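Ticket: Second handheld gripper, budget and spare parts
Opened by: Lizelle Mkhize
Assigned to: Heloísa Andrade (purchasing, Urkby)
Status: waiting for supplier

Lizelle, 9:40
We want to order a second gripper in September, same model as the one we have. The quote from Dirton says 985 per unit, but the web shop shows 549. I do not understand the difference. Can you please check before I put it in the plan?

Heloísa, 11:15
I called Dirton. The price of 549 is for the body and fingers only. The soft pads and the printed markers are sold apart, and the quote includes them. Please tell me how many pads you use, so I can compare with buying them from Rezende. 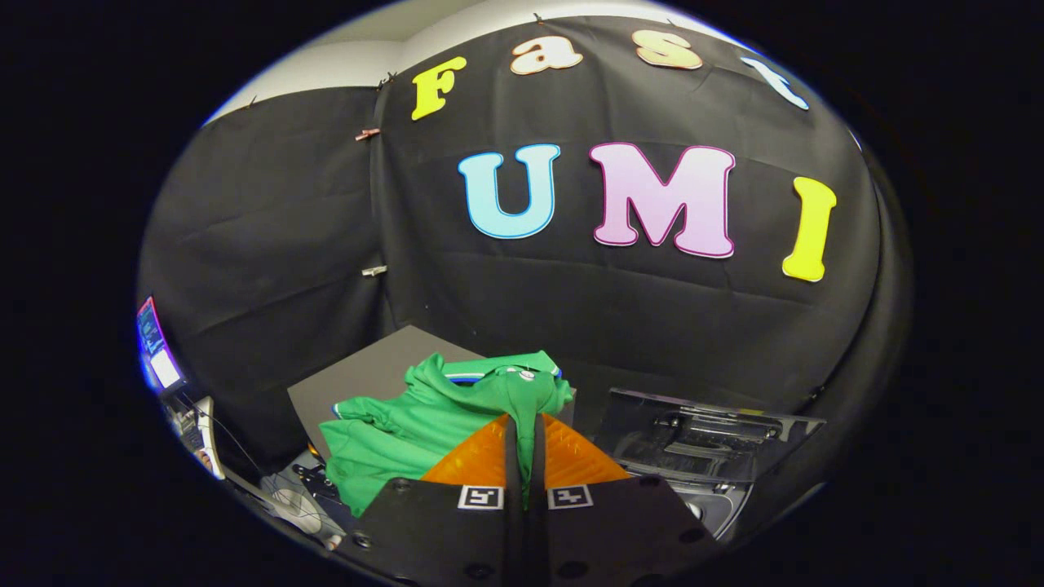
Lizelle, 13:05
For the clothes folding work we change pads as a pair, left and right together. One pair lasts us roughly 14 days when we record every day. After this the grid on the surface becomes smooth and thin cloth slips out. Shirts with a thick collar are still fine, but we cannot plan only for thick collars. The markers we can print ourselves, so please take them out of the quote.

Heloísa, 14:30
Noted. Rezende has the pads, but they ask for the screw size of the finger. Also, do you need a second mount for the camera? It is not in either price.

Lizelle, 15:10
Yes, we need the mount. I forgot it, sorry. The screw size I will measure tomorrow morning and write in this ticket. Please do not order pads from Besus again, the last ones did not fit and we had to cut them with a knife.

Heloísa, 15:25
OK. I asked Dirton for a new quote: gripper, mount, 2 pairs of pads, no markers. Ticket stays open until they answer.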